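Ticket 361 — shop page images loading in the wrong order
Opened by: Lilibeth Fajardo
Status: still open, sort of

Hi Analyn, me again! So the Orkovo gallery plugin is still shuffling my uploads. I cleared the cache, logged out, logged back in, and tried it on my husband's laptop (Saturday morning, before coffee, you're welcome). Same thing every time. I upload 7 pictures, hit save, and 3 of them jump to the front.

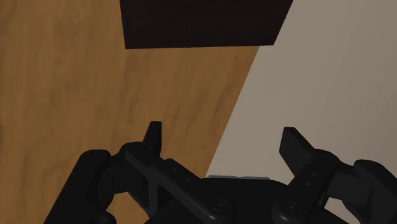
Wood grain on the left, plain surface on the right

I then turned off the Saludo theme and went back to the default one. No change, but the page did load a lot faster, so maybe that's a separate ticket? Next I renamed everything with numbers at the front, like you suggested, and uploaded them one at a time.
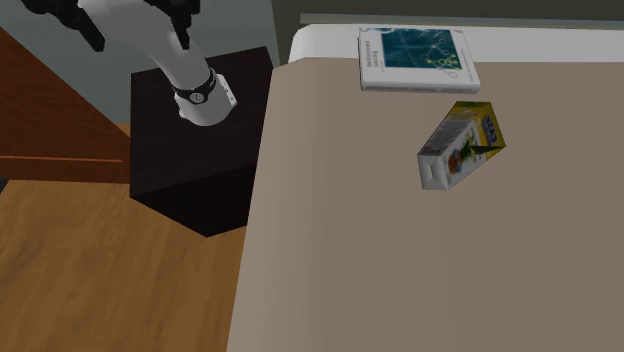 That worked for exactly one save. As soon as I edited the page title the order flipped again, and the log had 155 new lines in it, nearly all of them saying "sort key missing." I pasted the whole thing into the Tirkent form — sorry, it's long.

Update, same day, 4:40 p.m. Turning off "auto arrange" in the plugin settings fixed the order on desktop! 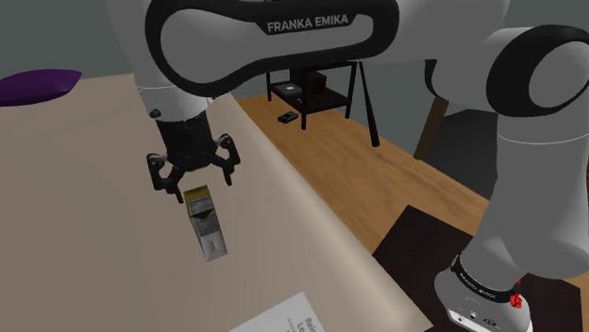
Mobile is still wrong, and now the thumbnails look mushy too. On my phone I can't read small lettering at all. The "FRANKA EMIKA" on the arm is a gray smudge in the thumbnail, but it's perfectly clear when I tap through to the full picture. Is there a compression setting I'm missing? I'll leave auto arrange off until I hear from you.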